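4.2 Trays, baskets and the handling of small goods at the counter

9 min read

The second part of the survey dealt with how small shops present loose goods to customers before payment. In the first part (Section 4.1) we reported on shelf height and aisle width. The counter was treated separately, as most of the shops in Ploltow and Kiris have only one, and nearly every purchase passes over it.

A total of 678 shopkeepers returned the counter form. The form asked what kind of container was used for goods on display, what kind was used for goods being sorted or weighed, and whether the same container served for both. It also asked how often each container was cleaned and who decided when to replace it. Forms with no answer to the cleaning question were kept in the sample but left out of Table 5.

Woven baskets were the usual choice for display in both towns. Shopkeepers in Kiris used them for bread rolls, onions, garlic and wrapped sweets. In Ploltow they were used mostly for bread and eggs. When asked why, the shopkeepers gave short answers: baskets look right with food, they were already in the shop, or a relative had made them. Very few mentioned price. Zulmira Prata, who carried out the Kiris interviews, noted that several owners kept old baskets in use well after the rims had started to split, and turned the damaged side to the wall.
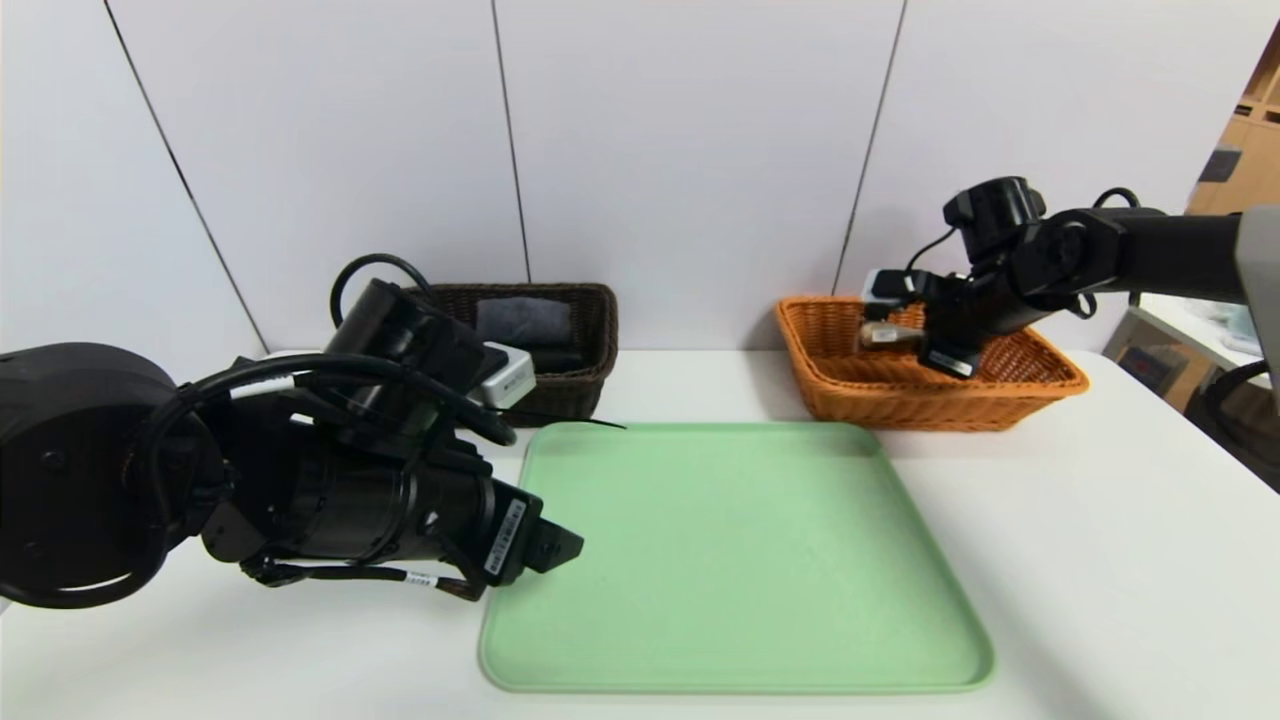 Figure 6. Flat tray with raised rim, and two woven baskets, on a white tabletop.

Sorting was done differently. Goods taken out of a basket to be counted or checked were tipped onto a flat surface, and shopkeepers who owned a tray used it for this step. The preferred type had a low rim that kept round items from rolling off and a surface that could be wiped between customers. Plastic was named more often than metal, and light colors more often than dark ones, with the reason given that dirt and damaged items show up sooner. The pale green tray in Figure 6 is of this general kind, with rounded corners that leave no tight angle for crumbs to collect in, and the baskets standing behind it match the layout that most respondents drew on the back of the form: display at the rear of the counter, sorting at the front. A smaller group drew the baskets to one side, next to the scale.

The position of the baskets matters for breakage. Where they stood at the front, customers reached in and turned the goods over themselves. Owners in Ploltow accepted this for bread in paper but not for eggs. Where the baskets stood at the back, the shopkeeper did the reaching, service was slower, and fewer items were set aside as unfit for sale. We did not measure the loss directly. The statement rests on the waste notebooks that 8 of the shops agreed to share, and the notebooks were not kept in the same way. The Pacheco shop wrote down each item, while the Grolura shop gave only a weekly weight.

Cleaning followed the container. Trays were wiped daily or more often in nearly all cases. Baskets were shaken out, brushed or lined with a cloth, and it was the cloth that got washed. Judite Vilela has suggested that the lining should be counted as a container of its own. We have not done so here, but the answers about linings are coded separately and could be regrouped.

One further point concerns the wording of the form. The word "tray" was read by some respondents as including shallow boxes and oven sheets. The interview notes allowed us to correct this in Kiris. For Ploltow, where the forms were sent by mail, the figure for trays is probably too high.

14 shares | 2 comments

Contact the authors | Copyright 2020 | Back to top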